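**Ticket:** keys not picked from bin, kitchen counter task
**Site:** Closturstead, test kitchen
**Kit:** Torow arm, Sima planner 
**Opened by:** Veronica Oprea
**Handled by:** Smaranda Tănase, Torow support
**Priority:** normal
**Status:** open, part fixed

---

**Veronica, 09:10**

We are running the "empty the odds and ends bin" job next to the sink. It is meant to be the easy one of our household chores: pick up each thing and put it in the right drawer. Soft toys and balls are fine. The keys are not. Out of 60 tries at the keys yesterday, 38 ended with the keys in the gripper. On the rest it either closed on nothing or took hold of the paper and stopped with a force warning.

Sima logs the misses as "target lost", code 40, which your manual doesn't list.

Wrist camera view attached.

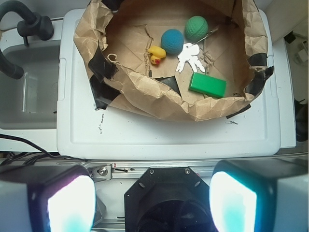

*Wrist camera over the bin. Balls, duck, keys and green block on the brown paper.*

**Smaranda, 10:25**

Thanks. Code 40 means the planner had a target, started down, and could no longer match it. It is missing from your copy of the manual and I have asked for it to be added.

Please check:

1. Finger pad lights. They are very bright in your picture. Turn them down to the second setting and try again.
2. Paper. It has a lot of creases, and Sima can read a fold as the edge of an object. Is plain card an option?
3. Approach speed, last stage. What is it set to?

Also, is the bin in the same place for every run?

**Veronica, 11:40**

1. Done. Lights are on the second setting.
2. I would like to keep the paper. Real bins in real kitchens are not tidy, and if it only works on flat card I can't tell the client it does the chore.
3. Standard.

Bin position: the tape keeps the paper where it is, but I can't promise the whole thing hasn't shifted on the white tray between runs. I will mark the position.

First tries after changing the lights: fewer "target lost" messages, but it still pinches the paper. The ball picks haven't changed.

**Smaranda, 12:15**

Good, leave the lights there. Can you send the fixed camera view as well? I want to see how the keys lie.

**Veronica, 12:30**

Attached.
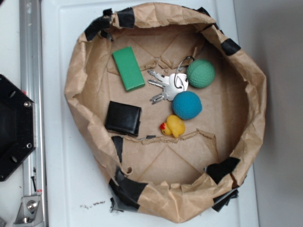 *Fixed camera. Keys fanned to the left from the split ring, with the two balls close by.*

**Smaranda, 13:50**

That helps. Two separate problems.

The blades are flat on the paper, so there is hardly any height for the fingers to close on. Sima goes for the middle of the whole shape, which puts the fingertips across the blades and into the paper. The ring end is a better place to grip. I have sent you a grasp file called `keys_ring_first`. Load it under Objects, then restart the planner. A restart of the arm is not needed.

The blue ball is almost touching the keys. With the neighbour check off, the finger can push the ball on the way down and the match is lost. Turn the check on. Sima will then clear the ball first, so the job will take longer.

The torn edge in the paper near the duck may catch a finger too. I'd put a fresh sheet in before the next set.

**Veronica, 16:05**

Loaded the file, turned on the neighbour check, put in new paper. Ring first is clearly better. It still misses when the ring is lying right down in a fold. I haven't done a full set of 60 yet and will post the figure when I have.

A question for the report: would you say this chore is ready for a customer's house?

**Smaranda, 16:40**

For balls and blocks, with someone in the building, yes. For keys, no. Thin flat things on a soft surface are on our list for the next Drevico fingertip, which has a nail edge. Our bench rig has done 4,000 closes with it on a hard worktop and I have no results on paper yet. Please don't quote that number as a success rate, it only covers wear.

**Veronica, 16:55**

Understood. I'll write it up as "sorts larger items, keys need a person". Please keep the ticket open and put us down for a pair of the new fingertips.

**Smaranda, 17:05**

Added you to the October list. Next action is with you: full set of 60 with the new grasp file, same lights, bin position marked. Send the log even if it is worse.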